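How to String a Pearl Hair Vine for a Wedding Updo

I love making hair vines! They bend to any head, they sit happily in a low bun or along a braid, and you can make one in an evening with two pairs of pliers and a bit of patience. This is the version I teach at my Saturday table in Gremstead, and it comes out long enough to wrap from behind one ear to the other with some left over to tuck.

What you'll need

28 gauge wire for twisting, in silver or pale gold
34 small freshwater pearls, 4 mm or so
A handful of crystal bicones (I use the smoke-colored ones with ivory dresses, they look gorgeous)
100 inches of wire, cut in one piece
Flat nose pliers and flush cutters
Two plain bobby pins

Getting started

Fold your wire in half and slip one pearl down to the fold. Hold the pearl between your thumb and finger and turn it, keeping the two wires spread in a V, until you have half an inch of tight twist. That's the tip of your vine.

Now push one wire off to the left. Thread on a pearl, leave it three quarters of an inch from the main stem, fold the wire back over it and twist down to the stem again. Do the same on the right with a crystal. Twist both wires together for a quarter inch and carry on, left, right, twist, all the way along.

Try not to make the branches match! A short one beside a long one looks much more like something that grew. On the vine I made for Dolores Dvorak I put three pearls in a little cluster every few inches, and it was so pretty against her dark hair that I've done it on nearly every one since – you just make three very short branches from the same spot.

If the wire kinks, stop and open the kink with your fingers before you pull. Pulling it tight is how it snaps, and adding new wire halfway along is fiddly (possible, but fiddly).

Finishing the ends

When the beads are used up, twist the last two inches together and bend them into a loop big enough for a bobby pin. Trim the tail and press it flat with the pliers so it can't catch on a veil. Make a second loop near the tip by bending the stem back on itself, behind a pearl where it won't show.

Run your fingers along the back of the whole vine. Anything scratchy gets squeezed flat.

Wearing it

Pin one end first, behind the ear, then drape and pin the other. Put the veil comb in below the vine. And do a trial run with the real hairstyle, please – a vine shaped on a smooth ponytail needs reshaping for curls!
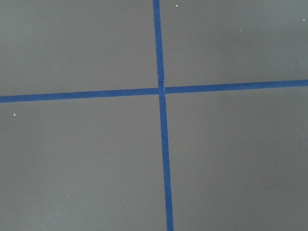 Retamal: Made mine last night and ran short of wire with six pearls to go. My twists were probably too long. Would you go up to 26 gauge for very thick hair, or does it get too stiff to drape?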